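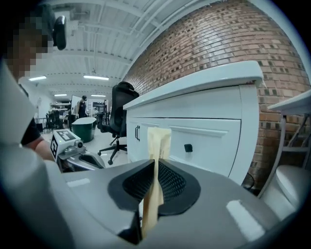
Figure 2. White cabinet with countertop and drawer fronts; the left drawer has a dark bar handle.

3.2 What people told us about where things go

We had expected the interviews in Ruvville to be short, and they rarely were. People like talking about their kitchens and hallways, and once Jade Rudd had asked her opening question (where would you look first for a spare candle?) many of them were happy to carry on until the tea was cold. We are grateful for that patience, and a good deal of this section comes from the parts of the talks we had not planned.

Of the 123 adults who took part, 100 had lived in the same home long enough to have rearranged it at least once. When asked why a thing was kept where it was, they seldom spoke of size or shape. They spoke of habit, and very often of a parent's habit. One woman kept string beside the bread knife and only noticed while talking to us that her grandmother had done the same – she laughed, and then asked us to wait while she called her sister. Goodall households, which we visited in March, gave much the same sort of answer, though they were quicker to name a single person who had made the choice.

Drawers and doors seem to call for different kinds of memory. Small things used every day went into drawers, and people could list them with their eyes shut. What stood behind doors was remembered less well, and more as a group: "the baking things," "the guest things." Emese Illés, who coded the transcripts with Keith Oakley, found that four households had a drawer with no name at all, and that everyone in those homes still knew which one was meant.

We come back to these unnamed places in Section 4, where they matter a great deal more than we first thought they would.

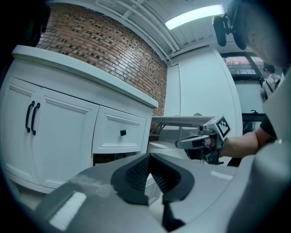
3.3 Moving house

A move breaks these habits, at least for a while. Several people told us that they still reached for the old drawer for months afterward, and one man had set up his new kitchen as a mirror of the old one, which he said made things worse. Tia Pilkington's follow-up calls suggest that the new order settles fastest when one person unpacks alone, though families who unpacked together had fewer quarrels about it later on.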